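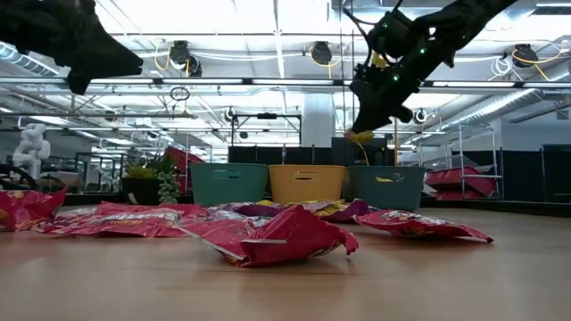 Why does a gripper open in the middle of a lift when the program never told it to?

In our case the gripper's controller was restarting, and the factory setting for a restart is to open the fingers.

Long version follows, for anyone running two arms over one table. We sort snack bags into three baskets, and for most of this month the right arm has been letting go of bags on the way there. The left arm never did it.

First report was from Tirta Saragih on the evening shift. The arm picked a bag, lifted it, opened in midair, then carried on to the basket and "placed" nothing. The log counted it as a good place.

That last part bothers me more than the drop. The place step only checked that the arm reached its position and that the fingers ended up open. They were open. They had been open the whole way over.

We blamed the bags to begin with. They are slick and full of air, and the crumpled ones give the fingers very little to hold. So we raised the grip force. The drops continued and we crushed some product, so we put it back.

Then we blamed vision. King-fai Ng went through the recorded picks from the bad shifts. Grasp points were fine. Every dropped bag was well inside the fingers when they closed.

Next we swapped the finger pads between the arms. The drops stayed with the right arm. Should have done that on day one, it takes ten minutes.

What we didn't have was a log from the gripper itself. The Staltar controller keeps one, but only in memory, and it clears on restart. So every time we looked, we saw a short clean log and took that as good news.

Chia-jung Leung was the one who looked at the uptime. The cell had been up for 28 hours. The right gripper said 2 minutes.

After that it was a power question. We put a logger on the 24 V line at the wrist and ran the same pick over and over with one bag. The line sagged whenever the elbow came through a certain angle, for a few milliseconds. Long enough to restart the controller on a bad day and do nothing on a good one.

The cause was the wrist connector. The cable was a bit short on its tie-down, so it pulled on the plug each time the arm reached across. One crimp in the plug had worked partly loose. You could not see it with the housing closed.

Now the safety side, which is why I'm writing this up at all.

On a restart these grippers open. Then they home, which means they close fully and open again, at the homing force. They do this whether or not the arm is moving and whether or not the cell is in hold.

Alun Hopkin had his hand near the fingers clearing a bag when it homed. The cell was in hold. He got a pinch through a glove and no injury. We stopped both arms and filed it as a near miss on Tuesday, August 24, 2021.

Our hold state stops arm motion. It did not cut gripper power. The risk assessment said "all motion stops in hold," and that sentence was wrong from the day I signed it.

What we changed:

Hold now drops power to both grippers through the safety relay. Power comes back only with a manual reset from outside the reach of the arms.

Restart behavior is set to "stay as is" instead of "open." A bag may stay clamped after a fault and has to be released by hand with the power off. We can live with that.

Homing needs a command. It no longer runs by itself.

The place step checks finger width just before release. If the fingers are already open, or fully closed on nothing, it's logged as a drop and the arm stops.

Gripper uptime goes to the main log every cycle. If the number goes down, the cell faults.

New cable with more slack, and a new tie-down point. Tin-yau Fung moved the strain relief back from the plug so the bend happens in the cable. He did the left arm too, though we found nothing wrong there.

Testing since then: 2,000 picks on the right arm with mixed bags. It dropped 2, both ordinary slips by the log, with no restart and no sag on the line. Both were caught by the width check.

Still open: I don't know how many earlier "good places" were drops. The old log can't tell us. We're comparing basket weights for the month, which will only give a rough answer.

Someone asked if this affects other cells. I can only speak for ours. If you have the same gripper, check what it does when power comes back, and do it with your hands well away.

Settings list goes up tomorrow once Alun has checked it against the cell.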